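I keep promising an update on the grippers and then not writing one, so I've made a pot of tea and I'm doing it before I wander off again.

Quick catch-up if you missed July: I'm building a pair of hand-held grippers at the Culuvmont workshop. You hold one in each fist, squeeze, and the jaws close. The idea is that I do fiddly little jobs with them, log it all, and later on an arm has a go at copying me. Mojtaba Sharifi did the first version of the linkage and I've been fussing with it ever since (sorry, Mojtaba!).
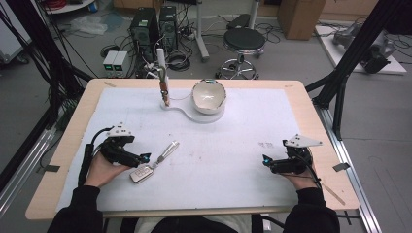 Both grippers out on the bench, with a key fob and the white bowl to practise on.

The marker plates on top took me 15 goes to get right. Too big and they knock into each other, too small and the tracking drops out whenever I turn my wrist. I've settled on a size now and I'm not touching it again until at least the next version – you're all witnesses.

Bowls are the thing I find hardest. A key fob you can sort of bully, but a rim is thin and curved and glazed, and you have to come at it from a sensible angle or the fingers skate off.

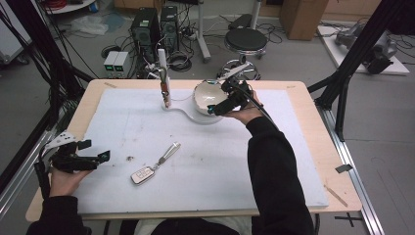

Right-hand jaws at the rim of the bowl.

My log from the last long session says 29 attempts, and my forearms would like that written down somewhere public. The body is still too bulky, so next I want to shave some plastic off the back and move the cable exit, which keeps tugging at my sleeve.
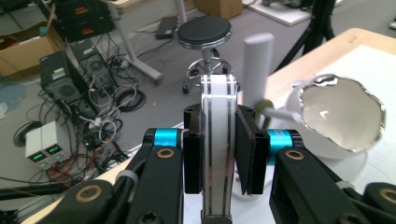

The finger pads are the other job. I've been going back and forth between 2 thicknesses, and the thicker one feels kinder on round things, but I can't tell if that's the pad or just me getting better at squeezing. Probably needs a proper test with someone else's hands. If you're at the workshop of an evening and fancy a go, come and find me – I'll bring biscuits.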